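The phone that was supposed to last

Every August my phone starts to feel old. Nothing has happened to it. The adverts have come round again, that's all, and I find myself looking at a perfectly good slab of glass as if it had let me down.

This year I decided to find out what the phone firms mean when they say a handset is built to last, a phrase that has crept on to boxes, bus shelters and, in one case, the inside of a free tote bag. Plilar promises "years of confident use". Dredetti says its new model is "made for the long run". I asked both how many years, and how long a run. Plilar sent me a leaflet. Dredetti sent me the same sentence again, in bold.

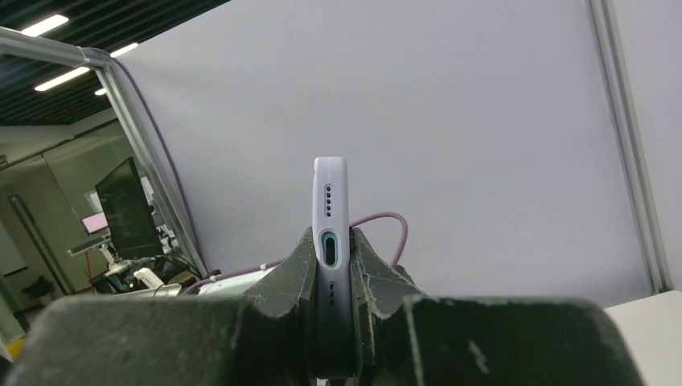 The charging port: small, oval and ringed in teal green.

Ask anyone who mends phones for a living and they will talk about two things, batteries and ports. Screens break too, of course, but people know when they've dropped something. A battery fades so slowly that you blame yourself. You carry a cable, then a spare cable, then one of those power packs the size of a bar of soap, and by then you've bought a second battery for a phone that already had one.

At Badawi, a repair shop near my local station, a new battery costs £40 and takes 90 minutes, which I spent in the café next door being cross about the price of toast. My phone came back feeling new. I had been ready to pay £600 to get the same feeling.
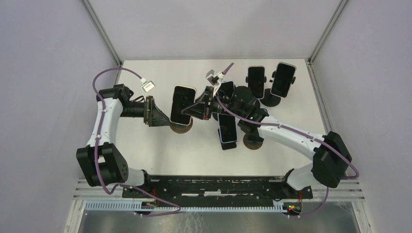
So why do so few of us do it? The trade answer is that customers want the latest thing. I don't believe that, or not all of it. I think we have been taught to see repair as slightly shabby, a thing you do when you can't afford to do the other. Look at how a new phone is sold, with the hushed shop and the box that opens slowly, as if there were a ring inside. Then look at how a repair is sold: a laminated sign and a bell on the counter.

The new "green" ranges are meant to change this, and I wish I liked them more. Plirard puts out a case with a wood-look back and a leaf on the packet. Turn the packet over and the small print is mostly about the packet. The card can be recycled, it says. On what becomes of the case when you change your phone and it no longer fits, I could find no word at all.

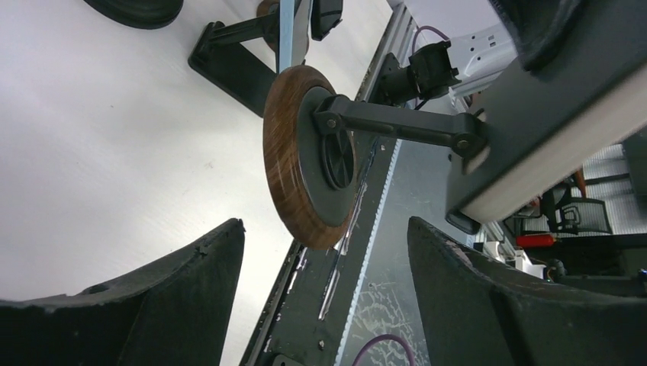 I'm wary of the trade-in, too. You hand over the old phone, money comes off the new one and everybody feels lighter. But ask where the old one goes and the answers get foggy. "Given a second life" was the best I got — a lovely thought, and one I'd like to see an address for. Some are surely cleaned up and sold on. I would simply like to know which ones, and what happens to the rest.

There are good signs, if you squint. Spare parts seem easier to find than they were, and my neighbours no longer look at me strangely when I say I've had something mended. A friend has kept the same handset for 10 years. It is slow, it is ugly and it rings when people call it. She has no plans to replace it, and she has stopped reading the adverts.

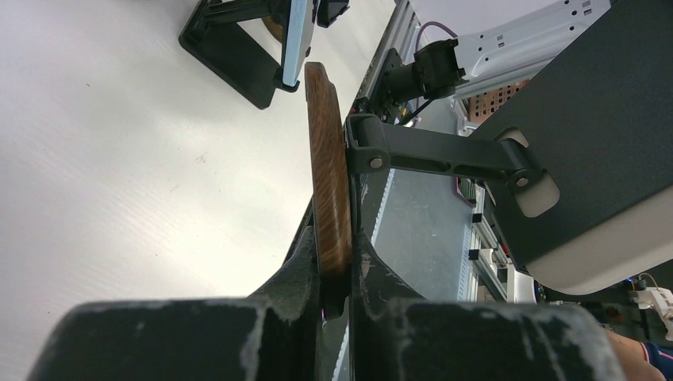
From the Home and Money desk

If you are tempted this summer, try the dull things first. Clean out the port gently, with the phone switched off. Delete the games you don't play. Get a price for a battery from a shop that will put it in writing, and ask how long the work is covered for. If they can't tell you, try another shop.

Then, if you still want the new one, buy it. I may well do the same next year. But I'd keep the receipt, and I wouldn't put much faith in the tote bag.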